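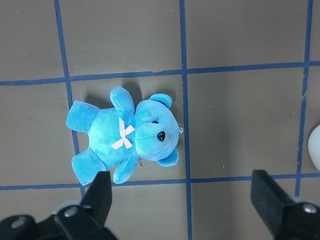

Blue bear, lying down.

**Thread: Lornen lineman camp, worth $698?**

**leftguard_dad** · 4/7/22

My son is a sophomore guard and we got the Lornen flyer in the mail again. $698 for two days at the Drurnidville complex, lunch not included. The flyer says linemen who attend "play faster and lower by fall." Faster and lower than what? They don't give a single number. It also says college coaches will be "in attendance," with no schools listed.

I'm not against paying for coaching. I paid for a kicking clinic for his brother and it was money well spent. But I've watched this kid lose reps all spring because of his feet, and I don't see how two days fixes that. Has anyone here sent a kid and seen a change on film? I mean film, please. I've already heard that everybody had fun.

**trapblock**

We went last year. Five stations, and my son spent most of the first morning standing in line at the Mabuza sled. Good sled. Our high school has the same one and it's free to push.

The coaches were fine, they knew what they were talking about. There just weren't enough of them for that many kids. He came home with a T-shirt and one new hand placement drill, which he does still use.

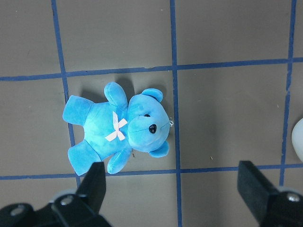
**wirkham_wall**

Disagree with trapblock. We sent our whole starting line from Wirkham and they came back a better group. Their pass sets were cleaner in the first scrimmage and they were talking to each other before the snap, and they never did that before. You get out of it what you put in. If your kid stands in line staring at his shoes, sure, he's going to learn nothing.

**leftguard_dad**

Wirkham also got a new line coach that same summer, if I remember right. And your starters were all seniors. So how do you know it was the camp?

I'd believe it more if somebody had a kid who went and a kid who didn't, same school, same coach. Otherwise we're giving Lornen credit for teenagers getting a year older.

**wirkham_wall**

I know because I was at the practices. The new coach didn't start until after the scrimmage I'm talking about. But go ahead, keep your money.

**trapblock**

How many of them went again this year?

**wirkham_wall**

They graduated, like he just said.

**oldcenter54**

I played center for 6 years between high school and a small college and never went to a camp, so take this for what it's worth. What a young guard needs is a stance somebody looks at every day. Weight on the insides of the feet, flat back, first step no longer than his own shoe. Most kids overstride on that first step and then they're reaching with their arms the rest of the play. 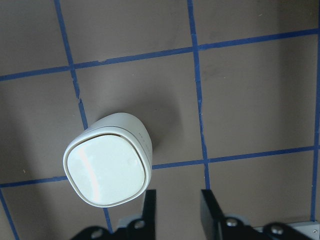 You can work on it in the yard. Put a board down, have him fire out and see if he clears it with both feet even. Ten good ones and quit. I wouldn't pay $698 for somebody to tell him the same thing from behind a whistle.

As for the college coaches, I'd call Lornen and ask which ones. A lot of these places count anybody with a polo shirt.

**leftguard_dad**

I called. They said the list "is being finalized." The flyer came in March! I asked if I could get a refund if nobody on the list showed up and the woman said she'd have somebody call me back. Still waiting.

I'll try the board. His coach has told him the same thing about the first step, but he may listen if it comes from somewhere else.

**wirkham_wall**

They sent us the list the week before, so that's normal. There were two schools there and both were real programs. They didn't talk to the kids much, I'll give you that.

**trapblock**

So the coaches showed up and didn't talk to anybody. OK.

If you do go, bring a chair and your own water, and get him over to the one-on-ones early. That was the only part I'd pay for again, and they stopped it after lunch on the second day to take the group photo.

**leftguard_dad**

I'm leaning no. If they call back with names I'll post them here. 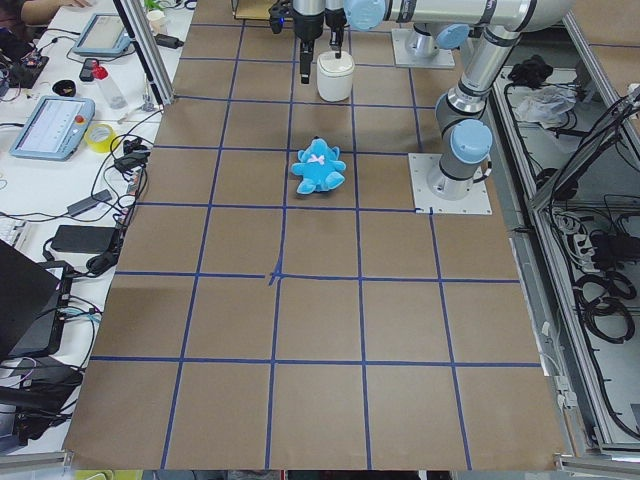

The blue bear again, on the taped grid.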